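Making Your Own Shop Flyers at the Kitchen Table

When I was getting the word out about my little mending business in Tindgate, I printed 200 flyers in one go and found the typo on flyer number one. So please, run off a single copy first, tape it to the fridge, and read it over breakfast for a couple of days before you print the rest.

Keep the wording short. Your name, what you do, where you are and a phone number will fill half a sheet quite happily, and big letters are kinder to anybody walking past with groceries. 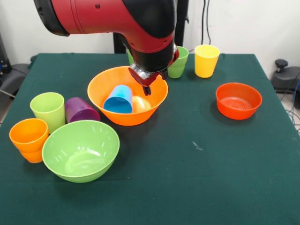

For cutting, a metal ruler and a fresh blade beat scissors every time — go slowly, and never more than five sheets at once. I like to bundle mine in stacks of 50 with a strip of scrap paper around the middle.

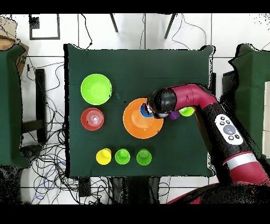 Leonidas Mitsotakis-Vlachou, who lettered half the store windows in Harkgate, taught me to ask before leaving a stack on any counter, and to go back in a week or two to tidy it up. People remember that, and quite often they'll move you closer to the register.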